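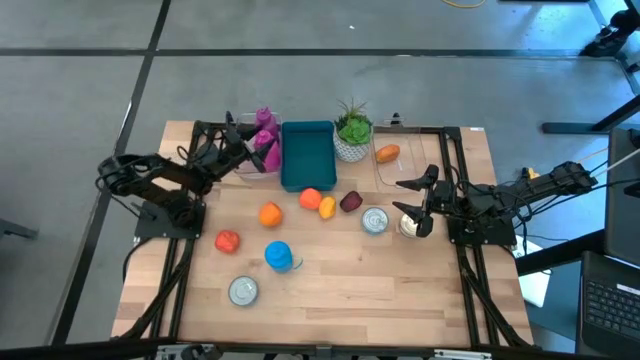
Refill Station Moves to the Side Entrance

Starting Fri 15 May, the Xaba refill station will be at the side entrance on Brillen Street. Hours stay the same, 10 to 4, Monday through Saturday. Shampoo, dish soap and laundry liquid are sold by weight, so bring clean bottles with the lids on. Old labels are fine.

Hand soap is out of stock until the next Tonaditz delivery. To reserve some, leave your name with Busisiwe Pretorius at the front desk. The limit is two bottles per household.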